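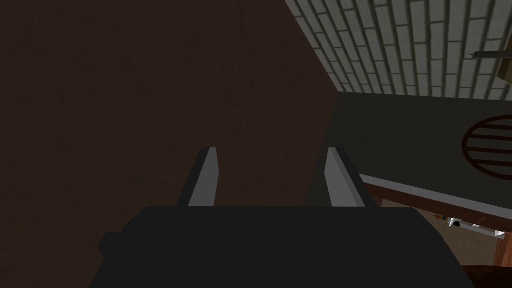 *Dark brown with lighter patches, seen close up.*

## Living with dark brown

February 14, 2025

In July we asked readers what they wanted more of in this newsletter, and 237 of you wrote back. Paint colors did well. So did squeaky floors. The most common request by far was help with dark furniture: how to clean it, how to fix a white ring, whether to strip it, and what to do with a big brown sideboard that came from a relative and won't fit with anything else in the room.

We covered floors in the fall. Dark furniture gets this issue.

### Start with a wash

Most pieces that come through the Flerkirell shop as "too dark" are dirty. Old polish, kitchen grease, and dust build up in layers, and the layers go brown and then nearly black. The grain disappears under them. People look at a dresser like that and assume somebody stained it that way.

Wash a small area before you decide anything. Pick the back edge of the top or the inside of a leg. Use a bucket of warm water with a small squirt of dish soap, a soft cloth wrung out until it hardly drips, and a second dry cloth to follow it. Work on a patch the size of your hand. If the cloth comes away brown, change the water and do it again. Stop when the cloth stays clean.

If the surface turns white or sticky while you wash it, let it dry and leave it alone for a day. Some old finishes don't like water. The white usually fades as the piece dries out, but don't keep going over it. For those pieces use mineral spirits on a cloth, with the windows open and no pilot lights nearby. Lay the used cloths out flat outdoors to dry before you throw them away.

A wash changes the color less than people hope. What it does is let you see the surface, and many readers who wrote to us about stripping a table may find they don't need to.

### Is it wood?

You need to know this before any sanding. Veneer is a thin sheet of real wood glued over something cheaper, and it was used on very good furniture as well as bad. Printed surfaces are a picture of wood under a clear coat. Both can look convincing from above.

Look at the edge of the top. On solid wood, the grain on the surface carries over the edge and shows as end grain on the short sides. On veneer, there is often a fine line just under the top where the sheet meets the base. On a printed surface, the pattern repeats if you look along a large enough area, and a chip will show tan or gray underneath.

Underneath is the other place to look. Pull out a drawer and check the sides and the bottom. Turn a small table over. Makers saved money where they thought people wouldn't look.

Solid wood can be sanded. Veneer can be sanded a little, by hand, by someone patient. A printed surface can't be sanded at all, though it can be cleaned and it can be painted with the right primer.

### White rings and dark rings

A white ring is moisture caught in the finish. It came from a cup, a vase, or a hot dish, and it sits near the surface. Try these in order and stop as soon as one works.

- Leave it for a few days in a dry room.
- Lay a clean cotton cloth over the ring and pass a warm iron over it, no steam, for a few seconds. Lift and check each time.
- Rub along the grain with a little paste wax on a very fine abrasive pad.

A dark ring is a different problem. Water has gone through the finish and into the wood, often with some metal from the bottom of a plant pot. Wax won't touch it. The finish has to come off in that area and the wood has to be bleached, and matching the patch afterward is hard on a dark piece. A lot of people put a lamp there. That is a reasonable thing to do.

### Scratches

Dark finishes show scratches more than pale ones. A light scratch on a brown surface looks almost white, and you can see it from across the room when the sun is low.

For fine marks, use a colored wax one shade darker than you think you need. The Plenska store on the river side of town keeps short sticks of it near the register, and you are welcome to bring a drawer front in and compare. Fill the mark, scrape the extra off with an old plastic card, and buff it.

For a wider worn area, such as the front edge of a desk, a touch-up marker gives a quick result but it dries flat. Put wax over it once it is dry and the shine will come closer to the rest.

Deep gouges need a hard filler. We run a bench evening on this at the Khondokar room every spring, and the date will be in the next issue.

### Wax, oil, or nothing

We get asked about this more than any other product question. A piece with a sound, hard finish needs a damp cloth and then a dry one. It doesn't need feeding. Wood inside a finish can't take up polish through it, and spray polish mostly adds shine and a film that collects dust.

Wax is worth doing when the finish is sound but dull. Once a year is plenty for a dining table, and less often will do for anything that isn't handled much. Put it on thin. If you can see it sitting on the surface, there is too much on.

Oil is for bare or previously oiled wood. If you are going back to bare wood and you want it dark, our usual method is:

1. Sand with the grain and vacuum off the dust.
2. Wipe with a barely damp cloth and let it dry fully.
3. Put on dark brown oil, wait for the time given on the can, and wipe off everything that is left on top.
4. Leave it overnight and repeat, for 2 coats in all.
5. If you want it very smooth, go over it lightly with a 1000-grit pad once it is dry.
6. Keep cups, cloths, and lamps off it for 7 days.

The wiping in step three is where most trouble starts. Oil left on the surface goes tacky and stays that way, and then the only cure is more rubbing. Oily rags can heat up and catch fire by themselves when they are bunched together, so spread them out flat outside or soak them in water in a metal can with a lid.

We now stock Tastunis brown oil in the small can as well as the large. The small one is enough for a coffee table. The color goes on lighter than the lid suggests and deepens with the second coat, so make a test board and look at it in the room where the piece will stand.

### Patchy color

Several readers described stain that came out blotchy, with lighter and darker areas across the same board. Pine, birch, and maple all do it. The wood takes up color unevenly, and dark stain makes that more obvious.

If you haven't started, a coat of wood conditioner first will help. So will gel stain, which sits closer to the surface. If the job is done and dry, try a second thin coat over a test area before you reach for the stripper. Sometimes the pale parts catch up.

Or keep it. A slightly uneven brown hides dust, fingerprints, and small scratches much better than a flat even one. A flat, very dark top will need wiping every day if anyone eats at it.

### Putting it in a room

Dark furniture looks heavy when it stands in a corner with no light on it. Move it to a wall that faces a window, or put a lamp with a pale shade on top. A pale wall makes the outline very strong. A middle tone such as clay, olive, or dull blue lets the piece sit back a little.

Don't try to match browns. A walnut table and an oak floor that almost agree look like a mistake, and the same table on a plain rug looks fine.

Raise it if you can. Old sideboards that have lost their feet look much better with a new set, even short ones, and you can get a broom underneath.

### When to stop

Some pieces are worth a professional's time. Flaking black finish with gold or painted decoration should be left alone until someone has seen it. The same goes for loose veneer over a large area, and for anything painted that might be old enough to have lead in it. Don't sand that at home.

For everything else, bring a photo and, if possible, a loose part such as a drawer or a shelf to the Flerkirell counter during normal shop hours. There is no charge for a look. Large pieces need to be booked in ahead, and we can't take upholstered items this season.

Next issue: drawers that stick.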